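Search this site... Go

Review: the Ondeo wooden compartment box

27 shares · 10 comments

I'd wanted a proper box for my beads and buttons for years, and this one finally won me over in June.

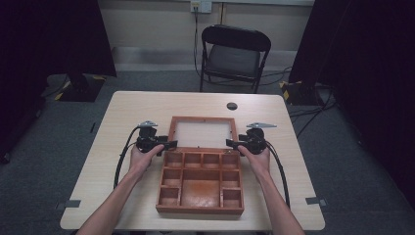 Living with it

It's the warm reddish-brown wood that I fell for first (I'm a sucker for anything that looks as if it came off my gran's dressing table), and the lid has a pale, see-through-ish white panel set into a wooden frame, so it doesn't feel heavy or gloomy even when it's standing open. Inside you get one great big compartment in the middle with little ones along the back, down the sides and in the front corners. I keep my current project in the big one and all the fiddly bits round it, and I can't tell you how much less time I spend hunting for the right clasp!

Grumbles? The floor of the big section has a darker, orangey patch, so I've cut a bit of felt to go over it. I'd also have liked one long narrow space for scissors, as mine have to live in a drawer.

I paid £17 in the Oneston sale, and the Buvier one I'd been eyeing up was £62, so I'm very happy with my choice. I'd buy another for my threads tomorrow if I had the shelf for it.

Was this review helpful? 10 people said yes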